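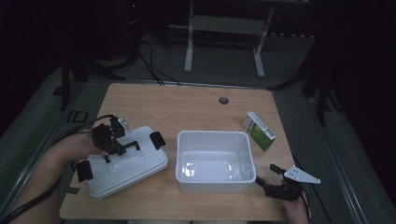
Storage box lid and the table, dark room already

Well, I did it. After all that whining in January about never backing another game, I put money into Orus last night, and then I stayed up way too late reading every single update they've posted. It's a turn-based thing with little airships (my weakness!) and you run a trading post on a moon called Fladosmont. I went for the middle tier, the one with the boxed copy and the cloth map, and I have no place to put a cloth map. I don't care.

The demo is short. You get 9 turns and then it boots you back to the title screen right when the pirates show up, so of course I played it over and over trying to get further along each time. My best run ended with 249 coins, and the ship I wanted costs 300. I could have screamed. I think the trick is to skip the warehouse completely and sell your salt early, but then the dock workers get grumpy and everything slows down, so maybe not.

Music is lovely. Menus are not. There's a button for ending your turn sitting right next to the one for selling your cargo, and I bet you can guess how that went. 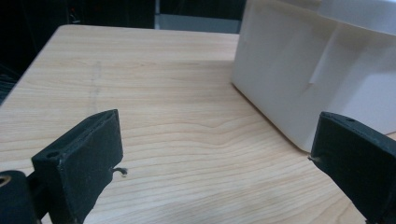

Fladosmont (well, my dining room), 19 July 2022

Played again after work with the window open. I finally tried the co-op part of the demo with a stranger from the forum, and we were terrible. They kept building lighthouses! Four turns in we had a beautiful coastline and no food. We laughed about it in the chat and went again, and the second time we lasted a bit longer, mostly on luck and one very generous whale event.

The forum is in a mood, by the way. Weldu, the studio, posted that the console version is going to come later than the PC one, and people are acting like somebody stole their car. I get being let down, but I waited ages for Veltus and then it came out and ran like soup on my old laptop, so I'd much sooner they took their time. I wrote a long reply saying so and then deleted it. Too hot to argue with anyone.

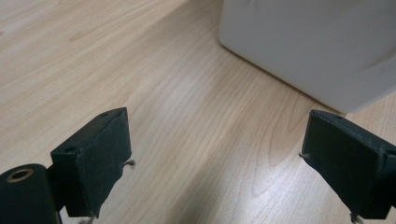 Wood grain, something white up in the corner

I've been thinking about which faction to start with when the real thing comes out. There are 3 in the demo and the page says more are planned if they hit the next goal. The miners are the easy pick, and I've played them the most, but the glassmakers get that second market stall from the start — which means you can sell two things a turn and still keep your crew fed. I want to try them tomorrow with the salt plan and no warehouse.

Also need to clear some space on the hard drive, and change the address on my account before they lock the pledges. Bed now, it's past one again.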